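# pilesura-care

Plain-text care notes for leather footwear, one file per entry. The current release has 725 entries, edited by Helmi Koskela and Huw Jarman.

Each entry is tab-separated: `id`, `material`, `product`, `steps`. The `steps` field holds up to 300 characters.
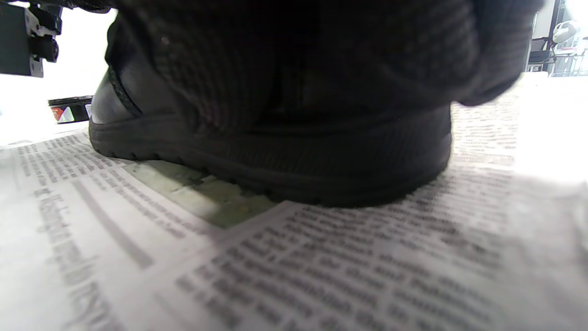 Encoding is UTF-8 with LF line endings. IDs are never reused; withdrawn entries stay in `retired/`.

## Known issues

- Entry 1804 lacks a `product` value.
- Suede entries use the old schema.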